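October, just gone four, carpet end of the workshop

Right, floor day! I'd meant to do the whole room but only got as far as the striped carpet, and I'm glad I gave it the time. Nerys had been on at me about the grit that walks in from the yard, and she has a point – you could hear it rattling up the hoover hose.

Went over it first along the stripes, then across them, then along again. Across is much better at lifting things, so next time I'll start that way and save myself a pass. Jailson wants to try the Preva powder on the patch near the door (he swears by it at home). I've left the tub on the sill for him, but please, a small corner first, and write down how long it stays on!

The grey is a good colour for us, I think. Oksana would still rather have the plain stuff from Beddoe, but stripes are handy for lining up table legs and I'd miss them. Quote for a spare roll came in at 503, which seems steep for something we'd mostly keep in the cupboard. Parked for now.

Knit sleeve, ribbed, black, over the grey stripe:
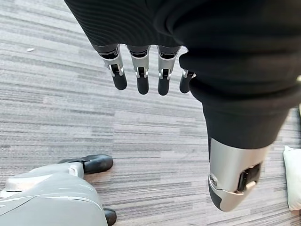 Still to do

Edges by the skirting, with the narrow nozzle. Ask Trinh where the new hoover bags went. Nest has the key to the yard door until five, so get the mat in before then.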